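Brernton Home Video
Shop / Television / Romance and near misses

The Wardale Letters: The Complete Serial
Blu-ray box set, four discs, region B

Written and directed by Fanni Borbély
Starring Chathurika Ranasinghe
Running time: 349 minutes, plus extras
Certificate: 12
Status: in stock

Choose your edition: Standard / Numbered slipcase
Add to basket
Add to wish list, and hope somebody looks at it

About this set

Two people work in the same small-town post office. One of them writes anonymous letters to the other. The other one sorts the post. You would think this would be cleared up by the end of the first episode, and if you do think that, you have never seen The Wardale Letters, which keeps it going for a whole serial and then has the nerve to end on a railway platform with the train going the wrong way.

It went out late on a weeknight, opposite the snooker, and was watched mainly by people who had lost the remote. Those people then told everyone they knew. By the time the last episode was shown there were arguments in the letters pages about whether Asha should have got off at Trevach, and those arguments have been going on in our inbox ever since we announced this release. We don't take sides. (She should have got off at Trevach.)

Chathurika Ranasinghe plays Asha, who runs the parcels counter and can tell what is in a package by the sound it makes. It's a very funny performance, and a very still one. There is a long shot in the fifth episode where she reads a letter, folds it, puts it away and serves a man who wants to send a lampshade to his sister, and her face hardly moves at all, and by the end of it you want to lie down.

Opposite her is Marwat, the relief sorter, who has lovely handwriting and no sense of timing. He is first seen dropping a sack of second-class mail down a flight of stairs. It's the most decisive thing he does for several hours.

Will there be more?

We are asked this every week, so it goes near the top. There is no second series. Fanni Borbély wrote an outline for one and has been kind enough to let us print its first page in the booklet, where it stops in the middle of a line of dialogue. We have read the rest and we're not allowed to tell you. What we can say is that it opens in November, that it's raining, and that the lampshade comes back.

As for whether the ending as shown is a happy one, opinion in this office is split along the lines you'd expect, with the married people taking a gloomier view.

What's in the box

Disc one
Episodes one to three. Optional commentary by Fanni Borbély on the first episode, recorded in one go with a heavy cold.

Disc two
The middle of the serial, including the wedding episode, shown here with its original music. Earlier releases swapped the band's number for something played on a keyboard. We have apologised for this before and now we've done something about it.

Disc three
The remaining episodes, up to and including the platform. Subtitles have been redone from scratch, as the old ones gave Marwat's name as "Mark What" from start to finish.

Disc four
Extras. See below.

Also in the box
– a booklet with new writing on the serial
– a folded map of Wardale, drawn for the opening titles and never wholly in agreement with the plot
– a reproduction of the first letter, in an envelope you'll have to tear to open, so think it over

The extras

Out of the Pigeonhole is a new documentary about the making of the serial. Most of the cast turn up, and so does the man who built the post office set, who has kept the brass scales and wouldn't be parted from them during his interview. He holds them on his knee throughout.

Ranasinghe and Borbély in Conversation was filmed on stage at a festival screening. It begins politely. Halfway through they fall out over a scarf, and the chairman never gets control of the evening again.

Dead Letters is a reel of deleted scenes. There are good reasons why most of them were deleted, but the one with the swan is worth your time. The sound on it is poor. So was the swan's attitude.

There is also the full screen test for Marwat, the original trailers (which give away the ending of episode six, so leave them until last) and a gallery of the letters as props. The art department wrote nearly 300 of them by hand, and most are never read out on screen. A few are shopping lists. One is a complaint about the catering.

Picture and sound

The serial was shot on 16mm and it looks like it. We have gone back to the original negative for every episode but one. The exception is the fourth, where a reel has been missing for years and a few minutes in the middle had to come from a broadcast tape. You'll spot the join. The colours go a bit soft and everyone appears to have been lightly steamed, and then it passes and they're back in focus for the argument in the van.

We have taken out dirt and scratches where we could do it without scrubbing people's faces off. Grain has been left alone. If you write to us to say that the picture is grainy we'll send you a nice reply agreeing with you.

Sound is the original mono, cleaned up. Please don't ask for surround. It's two people whispering behind a counter.

Which edition should I buy?

The standard edition comes in a card box with the new artwork, and has everything listed on this page.

The numbered slipcase has the same discs, the same booklet and the same map, and a stiffer outer case with a foil stamp that comes up well under a lamp. There are 200 of them. You can't choose your number. We've had requests for birthdays, house numbers and, in one case, a former locker, and the warehouse has asked us to say no to all of them equally.

If you own the old DVD release you already have the episodes, minus the right music, with Mark What. Whether that's enough of a reason to buy it again is between you and your shelf.

The booklet

Printed in colour, stapled, and a shade too tall for the box until the printers trimmed it. Contents include an essay on post in screen romance, which makes a strong case that the mobile phone ruined everything; a diary of the shoot kept by the second assistant director, who was cold; and a longish interview with Chathurika Ranasinghe about playing someone who listens for a living.

At the back are two pages on the food in the serial, put in by popular demand. People remember the suppers. Asha's kitchen is where most of the non-kissing happens, and there is always something being salted, sliced or fried while two people fail to say what they mean. We've included the cucumber salad from the wedding episode and the bitter melon that Marwat is served on his first visit and eats all of, out of love, with visible difficulty.
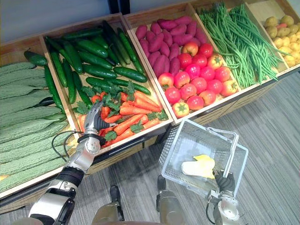

Delivery and returns

Orders placed before noon go out the same day, except at weekends, when they go out on whichever day the van feels up to it. Standard delivery is by post. It seemed only right.

We pack box sets in proper cartons with corner protectors. If yours arrives dented, send us a photograph of the dent and we'll replace the outer box without asking for the discs back. If a disc won't play, try it in another machine first, then write to us with the disc number and what it does. "Makes a noise" is more help if you tell us which noise.

Unopened sets can be sent back within the usual period. Opened sets can't, unless faulty, and being upset by the platform scene doesn't count as a fault.

These discs are region B. They'll play in the UK, in Ireland and across most of Europe. They won't play on a standard North American machine, however firmly you push the tray in.

Questions customers have asked

Is it suitable for teenagers?
Yes. There is one swear word, in the swan scene, and a fair amount of longing.

Is it based on a book?
No. A book was based on it afterwards. It's out of print and has a photograph of the wrong post office on the cover.

Can I watch the episodes in any order?
You can, though the letters won't make sense. They were never that clear in the right order.

Is Wardale a real place?
The serial was filmed in several towns, none of which has the hill. The hill is a painting.

Does the set come with a digital copy?
No. It comes with a map.

I have number 4 of the numbered slipcase and my brother has a lower one. Can we swap?
That's a matter for you and your brother.

Stock note

Updated Aug 20, 2024: both editions are back in the warehouse after the reprint. Copies from this printing have the corrected spine, with the title running the same way as the rest of our range. If you have one of the earlier copies and it bothers you, write in and we'll post you a replacement sleeve while we have them. It will come second class.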